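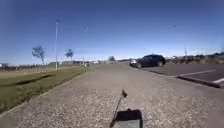
Pavement and grass verge, Grellomville

Troneo Key Safe, $72

I've put one of these at every rental I look after — it holds four keys and the dial is easy on cold fingers!

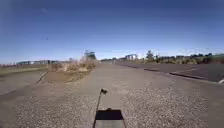

Can I change the code between tenants?
Open the door, hold the reset tab and dial in a new one.

I do mine on move-out day, before the cleaners arrive.
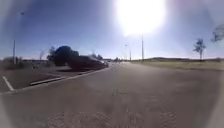 Then I text the new code to my agent (hi, Halfdan!) and that's the handover done. Screws are in the box.

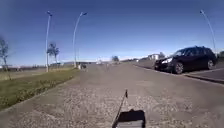
Blue sky over the road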